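Tres minutos de lectura

Llegué a la jornada de puertas abiertas de Fondallow con hambre, que es un error si vas a pasar la mañana mirando carne que todavía no se puede tocar. Me había invitado Olaia Miranda, que lleva allí los ahumadores, y me recibió con un café y una redecilla para el pelo (me quedaba fatal, gracias por no hacer fotos).

Fondallow hace paleta de cerdo y costilla para restaurantes, y lo hace con leña de encina. Tienen 3 ahumadores grandes, todos de la marca Panagiotou, y cada uno admite 600 kilos de carne. Yo, que en casa peleo con una barbacoa Zitley oxidada y cuatro costillares, me quedé un buen rato delante de las puertas con cara de tonta.

Lo mejor fue la sala de adobos. Adwoa Ayaaba mezcla allí el pimentón, el comino y un jengibre seco que le da a la costilla un final casi cítrico, ¡qué cosa más rica! Le pedí las proporciones y se rio. Solo le saqué que el ajo va tostado y que el azúcar entra al final. 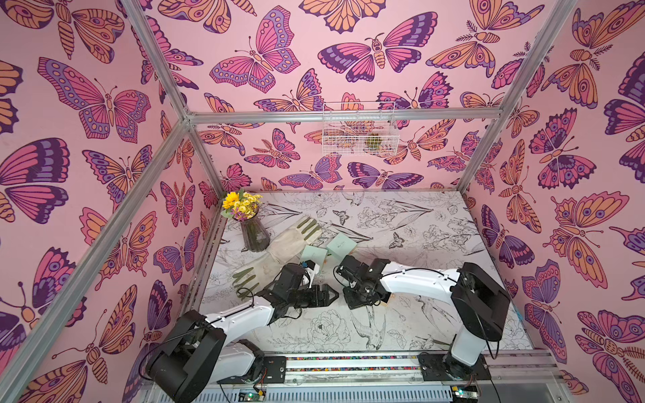

Después tocó cata, por fin. La paleta reposa 30 minutos antes de deshilacharla y Olaia insiste en hacerlo a mano, con la grasa mezclada y sin apartar nada. Me sirvieron también una punta de costilla muy tostada, pegajosa, con ese crujido que yo persigo cada verano y no me sale. La salsa de mostaza me convenció menos: mucho vinagre, y tapaba el humo. Se lo dije a Adwoa y me contestó que a su madre tampoco le gusta.

En la tienda de la entrada venden el adobo en bote y una sal ahumada, Studon, que ya he gastado casi entera en huevos fritos. Compré además un trozo de panceta que viajó en el tren sobre mis rodillas, perfumando el vagón. La próxima jornada aún no tiene fecha, preguntad en la tienda y llevad calzado cerrado, que si no os quedáis sin ver los ahumadores.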